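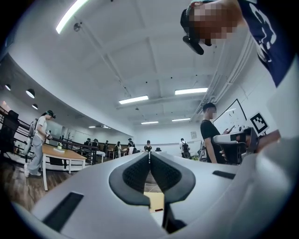 How to Buy Things on Sale Without Filling the Garage
Household Tips
March 31, 2019

I own three waffle irons. Each was a tremendous bargain. One of them was marked down so far that I bought it on my phone in a dentist's chair, with the bib on, and it has made waffles one time. The tips below were paid for by me, in installments.

They're written for people who buy household electronics and small kitchen machines when the price drops, which I take to be everyone with an email address.

1. Write the list before the sale, and write it on paper

Keep a sheet inside a cupboard door. When something breaks, wears out or starts making the noise, it goes on the sheet with the most you'd pay for a new one. Mine currently says "kettle, 40" and "vacuum, but only if the old one dies." When a sale comes along you open the cupboard. If the thing isn't on the sheet, close the cupboard and go outside for a bit.

My neighbor Anong Thammasiri keeps hers on the back of a calendar and makes herself wait until the page turns before buying anything on it. Most of March's list never made it into April last year. She also has room in her garage for a car, which on our street makes her something of a celebrity.

2. Find out what it cost last month

The crossed-out price is a work of literature. Somebody wrote it. It may have been charged in a store once, on a wet Tuesday, to a man in a hurry.

I spent most of a winter watching a Plunditz air fryer that was always "$200, today only." It was $200 the day I first saw it and $200 when I finally gave in, and in between it had gone through more last chances than a soap opera villain. So save the page, or just jot the price on your cupboard sheet with the date beside it. Two or three entries and you'll know whether you're looking at a discount or at the price.

3. Measure the hole

Before you order anything that lives on a counter, in a cabinet or under a television, measure the space. Measure the height too. Everyone remembers width. Height is how you end up with a stand mixer that has to be dragged out from under the wall cabinets like a reluctant cow.

Then measure the door it comes through, and the turn at the top of the stairs if there is one. Leave a hand's width behind anything with a plug or a vent. If it opens at the top, open it in your imagination and see what it hits.

A trick I like: cut the footprint out of a flattened carton and leave it on the counter for a week. If you're moving the cardboard every night to make dinner, you've had your trial and it was free.

4. Read the three-star reviews

The five-star people opened the box an hour ago. The one-star people got a dented carton, or they're angry at the mail. The three-star people have lived with the thing. They'll tell you the lid is fiddly, the beep can't be turned off, and the cord is so short that the toaster has to sit next to the sink.

Look for the same complaint twice. Once is bad luck.

5. Add up the stuff it eats

Cheap machines often come with expensive appetites: pods, filters, bags, blades, special tablets for cleaning the part that holds the other tablets. I was given a Brernov coffee maker as a bargain (my own bargain, to myself, for my birthday) and then discovered what its little water filters cost. I now use it as a bookend. It's very good.

Work out a year of supplies and add that to the price before you compare anything. If you can't find the replacement parts for sale anywhere but the maker's own page, treat that as information.

6. Don't buy the bundle for the thing you don't want

A bundle is one item you'd like and two the store would like to stop storing. Price the good item alone. If the bundle only costs a little more, you haven't gained a carrying case and a second charger. You've gained the job of finding somewhere to put them.

The exception is when you and somebody else each want half. Jeferson Sales and I split a Cotix speaker set this way, he took the big one for his workshop and I took the pair for the kitchen, and we've been friends long enough that neither of us brings up who got the better end. (He did.) 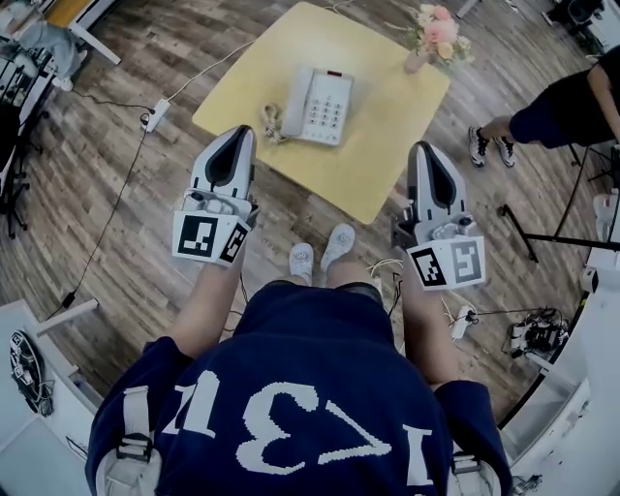

7. Test it the day it arrives

The return clock starts when the box lands on your porch, and it doesn't care that you were busy. Plug the thing in that evening. Run every setting once, including the ones you'll never use. Charge it fully, let it run down, charge it again.

I once left a boxed Inthanon fan heater in the hall closet from a spring sale until the first cold night. It hummed, and that was all it did. The return period was 7 days, so I'd missed it by a whole summer and part of a fall.

8. Keep the carton, but give it a date

Write the last return day on the carton with a fat marker, in numbers you can read from the doorway. Until then the carton stays, with all its foam. After that it goes, foam and all, no matter how nice a carton it is. I know it's a nice carton. You'll tell yourself you need it for moving. You've lived there eleven years.

Slip the manual and receipt into one large envelope per room. Taping the receipt to the bottom of the machine also works, unless the machine gets hot, in which case please don't.

9. Label the plugs

Every black power brick in the world looks like every other black power brick in the world. Put a strip of masking tape on each one when it's new and write what it belongs to. Do it before the twist tie comes off. If you already have a drawer of mystery bricks, match the voltage and the plug tip to the device before trying anything, and be at peace with the ones that match nothing.

10. One in, one out, same day

When the new one works, the old one leaves. It doesn't go to the basement "as a spare." A working blender can go to a thrift store or a nephew. A dead one goes to electronics recycling, and the battery comes out first if it's the removable kind.

I didn't follow this rule for a long time. When I finally went through the garage, I found over 2,000 dollars' worth of perfectly good bargains at the prices I'd paid for them. The whole pile brought $540 at the yard sale, and part of that was for the shelf they'd been sitting on.

11. Unsubscribe for the season

If the sheet in the cupboard is empty, turn off the deal emails. You can sign up again when the kettle goes. They'll take you back. They may even give you a coupon for it, good on waffle irons.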